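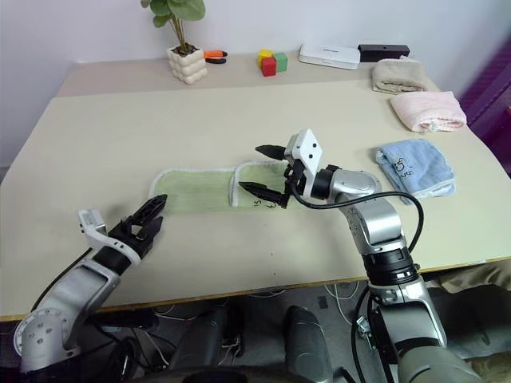 Section 7. Folding Hand Towels on the Pandel Table

The Pandel leaflet promises a perfect stack every time. Doubtful. What follows gets a decent one.

1. Clear the middle of the table. Plants, tools and toy blocks can stay at the back by the wall.

2. Lay one towel flat with the long side facing you. Smooth it from the center out. Skip the "pre-fold warm-up" in the leaflet – we tried it on 20 towels and saw no difference.

3. Bring the right end over to the left and line up the hems.

Note: Old towels are rarely square. If the hems disagree, trust the fold line and let the edges be a little off.

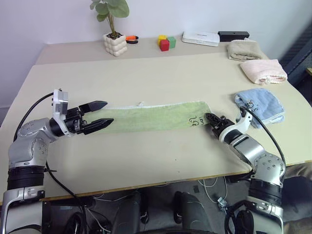
4. For a narrow shelf, fold lengthwise first, so you have a long strip, then fold the strip in half.

5. Press the crease with your palm. The Nular pressing board, sold separately, does the same job as a hand.

6. Set finished towels to the right and start the next one. Sorting by color is optional, whatever the leaflet says.

Caution: Do not fold damp towels. Loose fringe can be tucked under, but do not pull it.

Note: Marker on the fabric will show if that end lands on top. Turn the towel over before step 3 if you mind.

Stacks higher than about 18 inches lean. The leaflet says they don't – ours did.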